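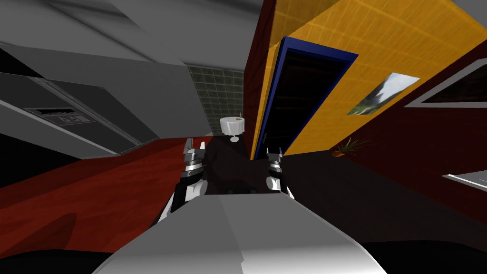 Vlachopoulos wrote under my last post that I should stop complaining and simply get the shingles vaccine at the pharmacy in Farnow, it takes ten minutes and the parking is free. I read this comment three times, because I had been planning to go to the clinic in Skenholm and wait there for an appointment until the end of the year. So thank you, the advice was good, even if the ten minutes were not true in my case.

August 22, 2023
14 comments

I should explain where I started. In March my doctor told me that at my age the shingles vaccine is a good idea. I nodded, I went home, and I did nothing. In my country of birth you receive a letter with a date and a room number, and you go. Where I live now you must arrange the thing by yourself, and I am still not used to this. I kept the doctor's paper on the refrigerator under a magnet and I looked at it every morning while the coffee was getting ready.

When I finally called the clinic, the recorded voice said I was number 21 in the line. After a long time a kind woman told me that they give this vaccine only two mornings a month and the list was full. She offered to put me on a second list. I said yes, and I am possibly still on it.
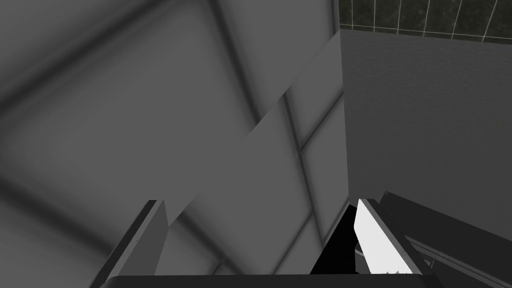 Then I read the Cluneo Neighborhood Paper, page 6.

I found the opening hours of the pharmacy on that page, between the bus changes and an advertisement for gutters. The paper says that the pharmacy has given 952 vaccines of all kinds from the beginning of the year, and 621 of them to people over sixty. I don't know if this is many. For a small town with one main street it seems many to me.

The booking was made on the website. It asked me for my insurance number, then for the group number, and I did not know that these are two different numbers. Both are on the card, one on the front and one on the back. I wrote the wrong one and the page erased everything, also my address. The second time I wrote all the answers first on a sheet of paper – old habit – and copied them slowly. 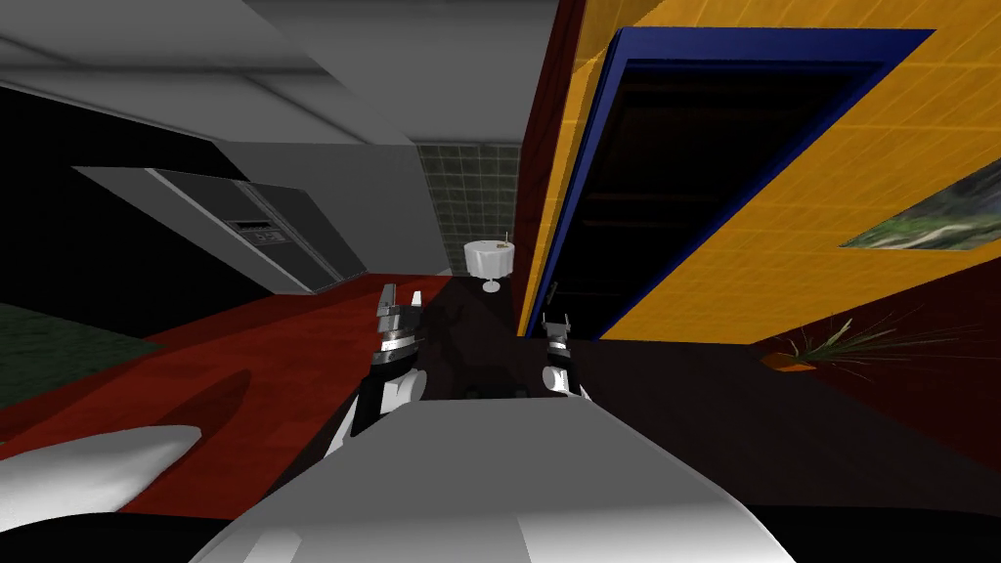 At the counter

I arrived fifteen minutes early. The pharmacist could not find my booking under my last name, so she searched by date of birth and found it with two letters exchanged. Then the insurance did not answer, and for a moment the price on her screen was $144. I asked if I could pay it and get it back later. She told me to sit down and let her try again, and at the second attempt it went through and I paid nothing.

The injection itself I hardly felt. She asked which arm I sleep on, and I had never thought about this question in my life. I said left, so she took the right one. I had to stay in the chair for fifteen minutes afterward, and I read a leaflet about cholesterol from the first line to the last.

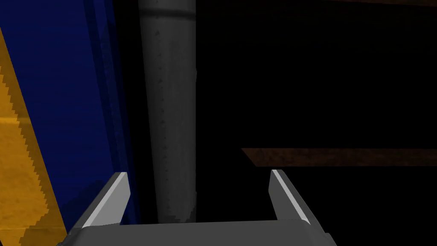 The day after

My arm was sore and a little red, and in the evening I was cold and went to bed under two blankets. The next morning I was tired but could work. On the second day I carried the groceries with the other hand, and on the third day I forgot about it.

There is a second dose. The pharmacist wrote the earliest date on a small card, and I have put it under the same magnet. If somebody has already had both doses, please write to me whether the second one was worse, I would like to know if I should cook something in advance.

14 comments
Shared 9 times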